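Re: [home-automation] Can any of them do a kitchen yet?

Pentti Kauppinen wrote:
> Trevotov says its arm will be ready for kitchen chores next year.
> Has anyone run it on plain jobs, like wiping down or putting
> drinks away? I would not pay for it on the strength of a demo.

Pentti, we have only run it in the simulator, so take this as half an answer. We gave it 520 tries over a mix of chores and it finished 312. By chore:

1. Counter work. Wiping a long straight counter is the easy one. It does lose track of the front edge now and then, and the mottled marble pattern doesn't help. 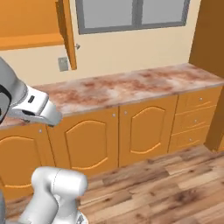
2. Fridge work. Much worse. Getting the gripper up to the top shelf next to a bottle takes a lot of bending at the elbow, and we got 51 clean pickups out of 95 tries. Glass shelves and clear bins are hard for it to judge.

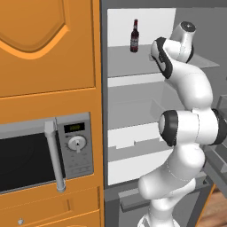

3. Moving between jobs. Slow, but it gets there if the floor is clear.
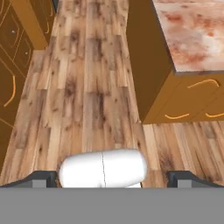

What I care about is whether it could work in a rental unit without anyone rebuilding the kitchen. I doubt it for now. The planner leaves a wide margin on both sides, and where the aisle narrows between the cabinets at the far end it tends to stop and replan. Curved handles like those are another problem, and the Radulović gripper may do better on them. We haven't tried it.

The corner by the open gray unit is where I'd test first if you get a loaner.

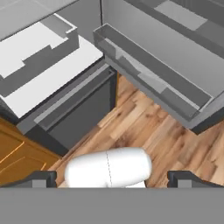

Grirnum, September

I'll post the Reten logs once they are cleaned up. If anyone has numbers from a real kitchen, please send them to the list.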